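Vadance

Vadance ist ein Tanz-Fitness-Programm, das klassisches Intervalltraining mit Schrittfolgen aus Balkan-Pop, Disco und Standardtanz verbindet. Es wird in Gruppen unterrichtet und richtet sich ausdrücklich auch an Menschen, die nach langer Pause wieder mit Bewegung beginnen möchten. Entwickelt wurde das Programm in Hostwood, wo bis heute die meisten Kurse stattfinden. Eine Einheit dauert meist eine knappe Stunde und kommt ohne Geräte aus.

Name und Entstehung

Der Name setzt sich aus »variation« und »dance« zusammen. Die ersten Stunden fanden im April in einem ehemaligen Ballettsaal statt, zunächst mit einer einzigen Choreografie, die mehrfach hintereinander getanzt wurde und jedes Mal ein wenig schneller. Dieses Prinzip der steigenden Runde ist erhalten geblieben und macht einen großen Teil des Reizes aus: Was in der ersten Runde noch holprig wirkt, sitzt in der vierten plötzlich, und dann ist die Freude im Saal kaum zu überhören!

Die bekannteste Folge heißt »Milošević-Schritt«, benannt nach dem Tanzsaal Milošević, in dem sie zuerst unterrichtet wurde. Sie besteht aus einem Seitschritt, einer halben Drehung und einem federnden Kreuzschritt und geht auf einen einfachen Kettentanz zurück.

Aufbau einer Stunde

Auf das Aufwärmen folgen drei Blöcke mit kurzen Pausen. Der erste Block bleibt flach am Boden, der zweite bringt Drehungen und Armarbeit hinzu, der dritte ist der eigentliche Höhepunkt – hier werden alle Folgen aneinandergehängt. Sprünge sind stets freiwillig und lassen sich durch Wiegeschritte ersetzen, ohne dass jemand aus dem Takt gerät.

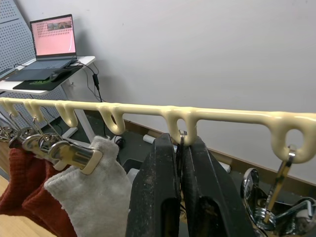

Den Abschluss bildet eine Dehnphase zu ruhiger Musik, von vielen Teilnehmerinnen schlicht »das Ausschütteln« genannt. Sie ist länger als bei vergleichbaren Programmen und umfasst auch Übungen für Füße und Waden, die beim Tanzen stark beansprucht werden. Getragen werden leichte Hallenschuhe mit glatter Sohle; in manchen Gruppen wird barfuß getanzt.

Musik

Eine besondere Stärke von Vadance ist die Musikauswahl. Das Archiv umfasst 1000 Titel, darunter 179 eigens eingespielte Fassungen, bei denen das Tempo innerhalb eines Stücks ansteigt. Diese Aufnahmen erscheinen in der Reihe Ovix, die seit dem 07.06.2021 auch einzeln erhältlich ist. Wer einmal zu einer der schnellen Ovix-Fassungen getanzt hat, bekommt den Rhythmus so bald nicht wieder aus den Beinen – ein wunderbarer Nebeneffekt auf dem Heimweg.

Verbreitung

Zum jährlichen Tanztag in Hostwood kamen zuletzt 700 Teilnehmende. Getanzt wird dort unter freiem Himmel, bei Regen in der Sporthalle, und traditionell beginnt der Tag mit der allerersten Choreografie.

Siehe auch: Aerobic, Kolo, Intervalltraining, Tanzsport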